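Leave the Drawer Alone

My neighbor Archana Semwal hired a professional organizer in August. The firm is called Trivine, and for a price I have promised not to repeat, two pleasant people in matching aprons took every object out of her kitchen, looked at it sternly, and put most of it back in clear bins. When they left she couldn't find the scissors. She found them four days later in a bin labeled CUTTING, behind the pizza wheel, the apple corer and a roll of tape with its own little teeth.

I would like to speak up for the junk drawer.

Mine is to the left of the stove. It holds batteries of unknown charge, a tape measure, birthday candles, takeout soy sauce and the key to a house on Atwood Street that I moved out of when my son was in diapers. He drives now. I have never once failed to find something in there. It may take a minute, and I may be stabbed by a corn holder, but the thing is in the drawer because everything is in the drawer.

The organizing business runs on the idea that an object has a proper category, and that you will remember the category at the moment you need the object. I don't think in categories when the smoke alarm is chirping at three in the morning. I think "battery," and then I think "drawer." With Archana's system I would have to decide whether a nine-volt is POWER or SAFETY or, as it happened, SMALL ELECTRONICS.

She read me the inventory Trivine left behind, which ran to 127 items under 20 headings. One of the headings was OTHER. I was delighted. They had charged her for a junk drawer after all, only theirs had a lid and was kept on a shelf you need a stool to reach.

I'm told tidiness is good for the mind. It may be. My sister has a very tidy house and alphabetizes her tea, and she sleeps beautifully, though she also goes to bed at nine and I suspect that has more to do with it. What I notice in tidy houses is that I'm afraid to put down my glass. I stand there holding it through the whole visit like a man waiting for a train.

There is also the question of who all this order is for. A room arranged so that every single thing is on display is arranged for a visitor. The people who live in it want to know where the tape is. They'd also like somewhere to throw the mail when the phone rings, and if you don't give them a drawer they will use the stairs.

I did try, once. I bought a bamboo divider with six compartments and spent a Sunday morning's worth of good intentions on it. By the end of the month all six held rubber bands and the divider itself had become one more thing in the drawer. It's still in there, on its side, and it's handy for propping the window.
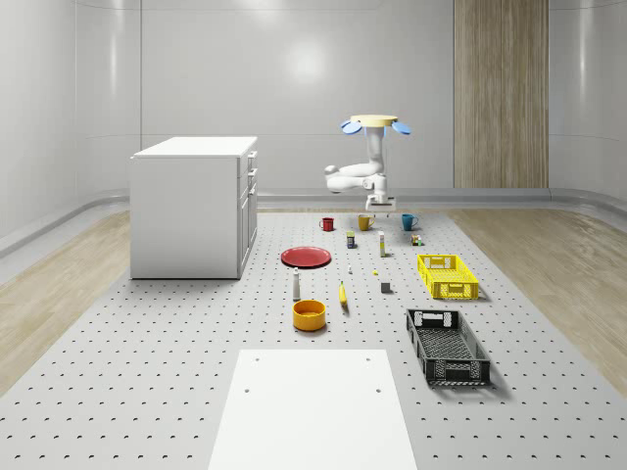
Archana, I should add, has started to slip. I was over there last week to borrow a screwdriver, and she went straight past the bins and pulled open the narrow drawer under the toaster. There were two pens in it, a flashlight, a shoelace and the screwdriver. She shut it quickly, but I saw, and I said nothing, and I haven't brought the screwdriver back. It's in my drawer, if she wants it.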